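Sorting Small Stock at Prantl

Photo gallery — text and selection by Kasun Siddiqui

Prantl keeps its small goods in cardboard. The shop sells seeds, tea samples and other things that come in flat packets, and for years these went into drawers. Drawers hold a lot, but you have to open them to know what you have. The cardboard organizers were brought in for the packing tables and have stayed.

Each organizer is folded from one sheet and costs less than a plastic tray. The larger size, the Bimo, takes up to 400 packets if they are packed tight. We don't pack them tight.
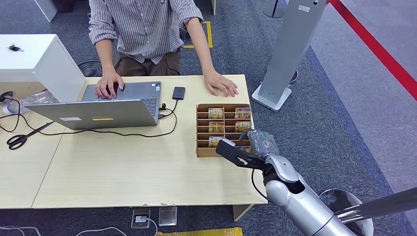

Issue 43, page 8

The cardboard organizer on the right side of the table, with small yellow-and-tan packets standing upright in its compartments. The laptop is for the stock list. Scissors stay on the table all day.

Packets go in upright with the printed side out. Laid flat they slide to the back, and the lower shelves are hard to see into from a standing position.

The stock list is kept in one file and copied to a second drive every evening. It has 430 lines at present — 200 of them are seasonal and come off at the end of May.

Anyone who wants the folding pattern can ask at the Prantl counter. The printed sheet shows both sizes, with the cuts as solid lines and the folds as dashes. Use heavy card for the shelves.

Page updated May 7, 2020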